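Datasets > Handheld Manipulation > Brostedar > README

Overview Files Rules Changelog Contact

# Brostedar: household pick-and-place with a hand-held gripper

3 June 2023, by the Jesano data team
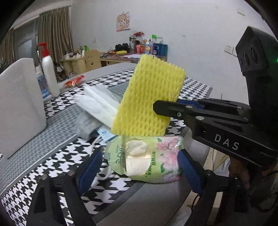 ## What this file covers

This README holds the collection and labeling rules for Brostedar, release 2. Read it before you record anything new for the set, and before you train on it if you plan to filter by object or by outcome. The file formats are covered in `FORMAT.md` and are not repeated in full.

Release 2 has 3,000 episodes. Of these, 2,005 are marked `clean` and can be used as they are. The rest carry one or more flags, explained under "Flags".

All episodes were recorded by a person holding the gripper. No arm was used in collection. The rules below were written by Jesano and are shared with Fundow, where the second half of the labeling was done. Where the two sites disagreed in release 1, the wording here replaces both older versions.

## Places

Episodes are recorded in lived-in rooms on ordinary tables. Collectors must follow these points:

- Leave the background as it is. Do not tidy the desk behind the table or turn objects so their labels face the camera.
- Patterned tablecloths are allowed and wanted. A houndstooth or check pattern is hard on depth estimates, and release 1 had too few of them.
- Clear the table of anything sharp, hot or open and full of liquid.
- Take down or cover anything with a full name, a home address, a phone number or a face in a family photo. Posters of cartoon characters and shop packaging can stay.
- Keep the room lighting the same from the start of an episode to the end. If a curtain is opened or a lamp is switched on, stop and begin a new episode.

Anyone else who lives in the place has to agree to the recording in writing. The signed form is kept by the site and never goes in the data folder.

## Objects

Light, soft and oddly shaped things make up the larger share of the set. Foam fruit sleeves, tissue packs, folded cloths and snack packets are all in scope. So are rigid things such as pump bottles and boxes, provided one hand can lift them with the gripper.

Rules for soft objects:

1. Grip a foam net sleeve across its flat faces if it has been pressed flat. If it is open, grip one wall or the whole tube, and write down which in the `grasp` field.
2. Close only until the object stops sliding. Squeezing a sleeve down to nothing gives a jaw width that is no use to anyone training on it.
3. Do not straighten an object with your free hand once recording has started.
4. Torn packaging is fine. Set `packaging: torn` and carry on.
5. An object that has been damaged by the gripper is retired. Do not bring it back as a new object.

Object names come from the list in `objects.csv`. Use the plain name of the thing, with the material first if it matters ("foam sleeve", "paper roll"). Brand names do not go in the `object` field. Color goes in its own column.

## Before each session

- Wipe the finger pads with a dry cloth and check that they lie flat.
- Check the screws along each finger by hand. If one turns, tighten it and log it.
- Wipe both lenses.
- Look for the indicator light. If it is off, do not record.
- Open and close the gripper fully five times and save the result as `cal_start`. Do the same at the end as `cal_end`.

If `cal_start` and `cal_end` differ by more than the limit in `limits.yaml`, every episode in between gets the `drift` flag. Do not try to correct the widths by hand. A script was used for this in April and it made things worse for short episodes.

## Recording an episode

Start with the gripper open and empty, with the target in view. Hold still for one second. Move to the object, grip, lift, carry, place, open, back away, hold still for one second, stop.

Keep the free hand out of view when you can. The hand on the grip may show at the side. Sleeves should be pushed up or plain, and rings and watches come off.

Move at the speed you would use at home. A drop is a valid episode: let it end, mark it `outcome: drop`, and leave the object where it fell until the recording has stopped. A second try is a second episode.

Collectors work no longer than 80 minutes without a break. The tool is heavier than it looks, and wrist shake shows up in the pose track well before the person feels tired.

## Labels

Each episode has one line in `episodes.csv`:

- `episode_id`
- `object`, `color`, `packaging`
- `grasp`: flat, edge, wall, whole, other
- `surface`: plain, patterned, mixed
- `clutter`: low, medium, high
- `outcome`: placed, drop, missed, stopped
- `flags`

`clutter` refers to the table within reach of the gripper. A full desk against the far wall does not raise it.

Two people label every episode without seeing each other's answers. If they differ on `outcome`, a third person decides. If they differ on `clutter`, the higher value is kept. In release 2 the third label was needed for 1,132 episodes, nearly all of them soft objects where one person had put `placed` and the other `drop`. The rule is now: if the object leaves the fingers before it touches the surface, it is a drop, however short the fall.

## Flags

`drift` jaw width not reliable, see above

`blur` target not sharp during the grasp

`hand` free hand touches the target

`text` personal text seen and masked later

`light` room light changed

`pose` tracking lost for more than ten frames

An episode can carry several flags. Episodes with `text` are masked in the video, and the unmasked copy is deleted at the site within the week.

## Use

Brostedar may be used for research and for teaching. It may not be used to work out who lives in a room or where the room is. Please do not report results on flagged episodes without saying which flags were left in.

The test split was drawn by room, so no room is in both train and test. Keep it that way if you make your own split. The Oberholzer split, which is by object, is in `splits/oberholzer.txt` and has the same rooms on both sides.

## Known problems

- Left-handed collectors are few.
- `surface: mixed` was used loosely in the first batch, sometimes for a patterned cloth with a bare table edge showing and sometimes for two cloths. It has not been relabeled.
- Clear containers were often labeled `missed` when the lids slipped. Check these by eye.
- Color names for pale green and pale blue wrappers are not consistent between the two sites.

## Changes since release 1

- Five-cycle calibration at both ends of a session
- `packaging` column added
- New drop rule
- Sleeve rules 1 and 2 rewritten
- `FORMAT.md` split out of this file

Send corrections as a list of episode IDs with the field and the new value, one per line. Corrections without an ID are not processed.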